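# Chapter 7. Smoke Between Apartments

**Before you read.** You will need the terms *exposure*, *dose* and *self-report* from Chapter 3, and the section on building surveys in Chapter 5. Problem set 7A can be started after Section 7.2.

Most rules about secondhand smoke were written for places where people work, eat or wait. A restaurant can be made smoke-free by one owner on one day. An apartment building is harder. The people who smoke there are at home, and so are the people who don't. Smoke made in one unit can be measured in the next, and the two households may never have met.

This chapter is about what happens when a landlord, a housing agency or a tenants' group tries to keep tobacco smoke from moving between homes. It covers how the smoke travels, how it is measured, what building rules usually say, and how to tell whether a rule has changed anything.

## 7.1 The Faltomgate case

Faltomgate is a rental complex of 139 apartments in two brick buildings with a shared boiler room. Before the rule, smoking was allowed inside any unit and banned in the halls and laundry rooms. Complaints went to the manager, Alaric Gallagher, who logged them by unit number. Most named a smell in a bathroom or a closet. Few tenants complained about the halls.

In February the owners announced that all leases would become smoke-free at renewal. Asmaa El Ouafi and Charalambos Tzavaras, who were then studying ventilation in older housing, asked to run a survey before the first new leases took effect. They sent a form to every unit and got 63 back. They also placed small particle monitors in the bathrooms and living rooms of the households that agreed, which produced 1,580 hours of usable readings.

We will return to this survey throughout the chapter. It has real weaknesses. Fewer than half the households answered, and the people who answered were probably more bothered by smoke than the people who did not. The complaint log has a different problem, taken up in Section 7.4: a tenant who expects nothing to be done stops calling.

## 7.2 How smoke moves

Air moves from higher pressure to lower pressure. In cold weather, warm air inside a tall building rises and leaves near the top, and outdoor air is drawn in near the bottom. This is called the *stack effect*. It carries smoke upward through any opening it can find. Wind and exhaust fans can push or pull air in other directions, so a unit may get smoke from the side or even from above.

Tenants tend to blame the front door. Doors do matter, but at Faltomgate the higher readings came from bathrooms that shared a pipe chase with the unit below.

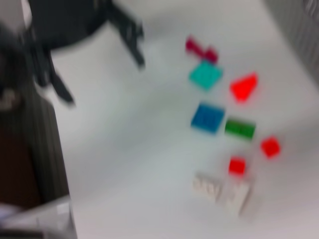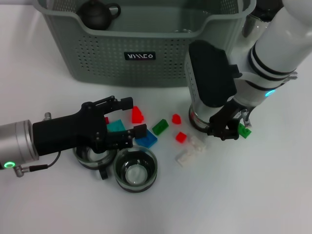
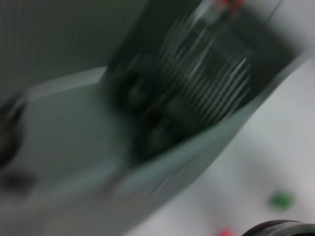
Leakage between units is usually spread over many small openings, such as gaps around pipes, outlet boxes, baseboards and light fixtures. Sealing one of them helps less than tenants expect. Think of the laundry basket in the second picture, with its rows of small perforated holes. If you taped over a single hole, air would go on passing through the others with almost no change. A wall with many gaps behaves the same way, and this is why a contractor who seals only the outlet a tenant points to will often be called back. Section 7.3 gives a method for finding and ranking the gaps in a unit.

Sealing has a limit even when it is done well. A building needs fresh air, and a unit with every gap closed and no working vent will hold moisture and cooking fumes. Aicha Belkadi, who inspected the Faltomgate units, asked for the fans to be tested before any sealing was approved.

**Terms introduced so far:** stack effect, pipe chase, leakage, response rate.

**Check your reading**

1. Why might a complaint log show a drop in smoke problems when the amount of smoke has stayed the same?
2. Suppose 100 forms had come back instead of 63. Which weakness of the survey would this reduce, and which would it leave alone?
3. Would you expect the stack effect to be stronger in winter or in spring? Explain in two sentences.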